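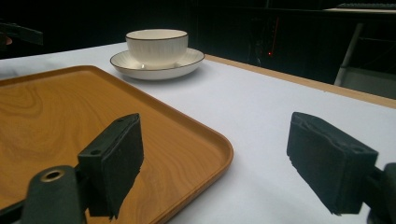

Cup and saucer behind the tray, with the fingers of the hand-held gripper open.

Projects > Sisora > Frequently asked questions

What is Sisora?
Sisora is a method for teaching a robot arm to handle dishes from recordings made by hand. A person carries the gripper and does the task, and the camera on the gripper records it. The robot arm is not needed until the testing stage.

What is new in the method?
Most of our earlier training gave the same weight to every moment of a recording. In Sisora, the moments shortly before and after the fingers close receive more weight. The idea is simple, but we had to try several ways to find these moments. The version we use now looks only at the finger opening, and it needs no labels from a person.

How much did it help?
On the tray task at our Stolladbridge lab, the baseline failed in 23 percent of the trials and Sisora failed in nearly 10 percent. Both used the same recordings. We did not see a clear gain for flat plates, and we are still looking for the cause.

Why did you choose dishes?
They are shiny, and the reflections move when the camera moves. Also, a dish can be held in different ways. A bowl can be taken with one finger inside and the other against the outer wall, and then the inside of the bowl fills a large part of the view. Our old model often lost the tray in such views.

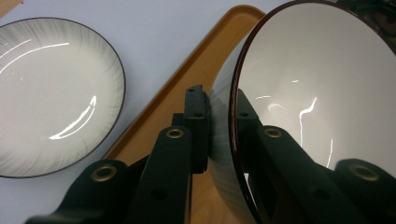
How long does it take to train a model?
A full training takes five hours on one graphics card. If you start from our released weights and add your own recordings, two hours is usually enough.

Do I need the same gripper?
It is better, but not required. The group in Avstead used wider fingers and only changed the calibration file. Please measure the opening again after you replace the finger pads – a small error there moves the closing moment, and the weights will be wrong.

What is the Pangilinan split?
It is our name for the test set with dishes that do not appear in training. Please report it separately from the main test set.

Can the method be used for soft objects?
We have not tested it. With cloth, the closing of the fingers may not be the most important moment, so we can't promise the same result.

Who can I ask about the code?
Please write to Jocelyn Salazar through the contact form and include your calibration file. She answers questions about the code on Thursday.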